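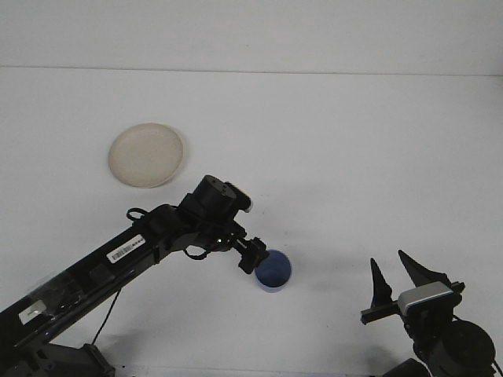
My job is looking after two robot arms, and the question kids ask me most is whether I get to play with them all day. Sort of! Mostly I get to clean them, tighten them and check their wires. Robots need a lot more looking after than you'd think from the movies, so I'm going to tell you how a morning goes in our workshop.

The arms are bolted down by a white table, and we call the pair of them Fernora. Their work is to practice with ordinary things like a plate and a cup. Picking up a cup is easy for you because you've done it since you were a baby. An arm has to be told how far to reach, how wide to open and when to stop squeezing.

Before I touch anything, I switch the power off. I wait until both arms are resting and the little lights have gone out, and I put the key in my pocket. Even grown-ups who have worked with robots for years do this every single time, and if you ever help with one at school, you should too (ask your teacher where the switch is first).

Next come the joints. A joint on a robot is like your elbow or your wrist, except that there's a motor inside it. The motor is what does the bending. I move each joint slowly with my hand and feel for anything gritty or wobbly. If it's wobbly, a screw has probably worked itself loose, and I go and get the small wrench. I once spent 19 minutes looking for that wrench and it was in my other hand.

Then I check the cables. They carry power and messages to the motors, and they have to bend whenever the arm bends. Try this: hold one end of a piece of string in your hand and pinch the other end against your shoulder. Pull it tight while your elbow is bent, then try to straighten your arm. You can't, can you? That's why a robot's cables are left with a bit of a loop in them. I look for loops that have slipped and might catch on something, and I look for worn spots too.

After that I do the grippers, which are the robot's hands. Ours have hard black fingers that open and close. Dust and grease make fingers slippery, so I wipe them with a soft cloth. I check that nothing is bent, and I check that both sides close together neatly, the way your finger and thumb do when you pick up a pea.

Now the power goes back on, and I stand well back. The arms have to find their starting place before they do any work. We call this "going home", and I like that name a lot. If an arm doesn't know where its home is, every reach it makes will be off by a little bit, and a little bit is plenty when you're trying to grab the edge of a cup!

Last of all comes my favorite part, the test. I put the plate and the cup on the table and let each arm have 10 tries at reaching for one of them. Sometimes I stand the cup up and sometimes I lay it on its side. A cup lying down is a whole new puzzle – the rim is somewhere else, and the round side can roll.

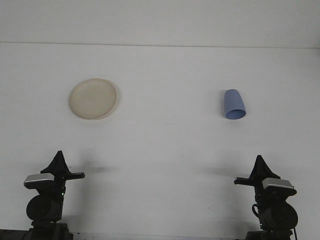 Žofie Hrubý told me she'd rather have a slow arm that stops in the right place than a fast one that has to be fixed every week, and I think she's right. So on test mornings I turn the speed down low and watch where the fingers stop. If they stop short 3 times in a row, I switch everything off and go back to the joints.

I write it all in a notebook as well, with the date and which screw I tightened and how the tries went. The notebook has 120 pages and I'm nearly at the end of it. In July I get a new one, and I've already picked the color (green).

Shares: 19
3 comments

Skulton
My son wants to know if the arms have names of their own or if they're both Fernora.

Gimen
We tried the string thing at the kitchen table and it works! My daughter walked around with a bent elbow until bedtime.

Asamoah
Can you write one about what's inside the motor? My class would like that.

Contact us | © 2022 | Back to top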